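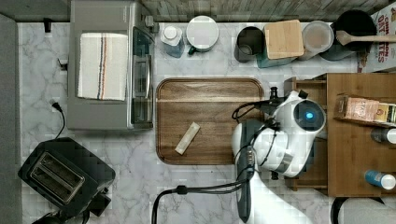 Robot arm at a cutting board on the counter of the Camcombe test kitchen.

Camcombe Extends Use of Robot Arms in Test Kitchen

Camcombe, which tests recipes and kitchen goods for food producers and retailers, has extended the use of robot arms to all regular work in its test kitchen. The decision follows a trial that began in November and covered 2849 handling tasks carried out at ordinary household counters. The kitchen employs 21 people, and the company has confirmed that no positions will be cut as a result of the change.

The arms take over work that staff members have long described as the most tiring part of the day. Items must be picked up, placed on a board, turned and put back, often many times in a row and always in the same manner, so that results from one product can be compared with those from another. Until last year this was done by hand in shifts of two hours.

"Our technicians were trained to judge food, and a large share of their time went into moving it," said Ingeborg Oltmanns, head of kitchen operations. "They now spend the morning on tasting, weighing and writing up, and they decide what the arm does next."

The arms run on software supplied by Irna, which also provided the training. Each technician completed a course before working at the counter with an arm in motion. The course dealt with safe distances, the stop button, cleaning of the gripper, and the correct way to report a dropped or damaged item. Two technicians have since taken on the new post of cell operator, which carries a higher pay grade. A third post is to be filled from within the company.

The counters have been kept as they would be found in a private home, with appliances, storage containers and groceries left in place. According to the company, clients want to know how a product is handled in a normal kitchen, and a cleared laboratory bench would give them little useful information.
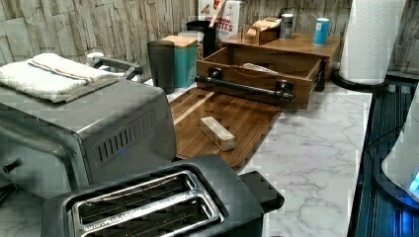
Page last changed: Feb 15, 2019

The work at the cutting board is typical of the tasks involved. A small rectangular item is placed on the board, at times straight and at times at an angle, and the arm is instructed to pick it up without marking the surface. The technician on duty enters the result and resets the board. Where an attempt fails, the technician repeats the task by hand and notes the difference.

Employee representatives were consulted before the trial and again at its close. In a staff survey held after the trial, 69 percent of those responding said that they had less strain in the hands and shoulders than before. Concerns were raised about the pace of work, as an arm does not pause between tasks and the person recording results may feel obliged to keep up. The company has agreed that the technician sets the speed, and that no one will be assigned to an arm for more than three hours in a shift.

Brayan Londoño, who represents the kitchen staff, welcomed the agreement but asked that it be reviewed within the year. "The lifting and reaching has gone down, and people are glad of it," he said. "What we have now is more time at a screen and more time standing still. That has to be looked at as well." Adjustable stools and a second recording station have been ordered.

Shift times have also been altered. The early shift, which was needed to lay out items before testing began, has been dropped, and the working day now starts at 8 a.m. for all kitchen staff. Cleaning of the counters and appliances remains manual work and is shared among both teams under the existing rota.

Written procedures for the new arrangement are available to staff at the kitchen office. Clients with tests already booked do not need to take any action, and delivery addresses for samples are unchanged. Questions about employment matters should be directed to the personnel department.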